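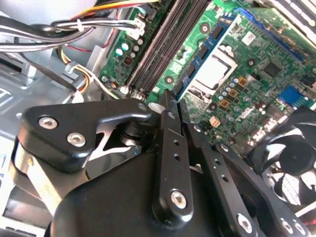
The Irell is a two-finger robot gripper kit made for taking desktop computers apart and putting them back together. It is sold by Ornenach, a small maker of lab and workshop automation based in Jirstead, and is used mostly in computer repair teaching, parts recovery and research into robot handling of small, fiddly hardware. The kit bolts to the wrist of most light robot arms and ships with its own wrist camera, cabling and software.

Design

The fingers are moved by slim black links drilled with rows of small holes, which save weight and double as mounting points for custom tips. The tips are narrow enough to reach a memory latch between a cable bundle and the processor socket, a remarkable thing for a gripper in this price range. All the screws an owner is likely to touch are hex socket, and one key fits every one of them.

Each finger closes with up to 40 newtons of force. A light-touch mode holds it far below that, and the change from one to the other is smooth enough that the same program can press a latch open and then lift a module by its edges.

Software

The control program is called Khương. It records a motion while the user guides the arm by hand, then plays it back with corrections from the wrist camera. The library that comes with it has 93 ready-made motions, among them opening memory latches, seating modules and pulling power connectors. Owners can add their own, and the shared collection grows every month. Some of the best cable-routing motions in it came from students!

Reception

Early owners praised the reach and the very clear manual. Complaints centered on the fingertip pads, which wear quickly against sheet metal; Ornenach suggests new pads every 2,000 cycles. A harder pad was added to the kit in December and lasts a good deal longer, with slightly less grip on smooth plastic.

Versions

The standard kit costs $2,000. A classroom edition adds a bench clamp, spare tips and a practice board.

See also

Robot end effector
Computer recycling
Teaching by demonstration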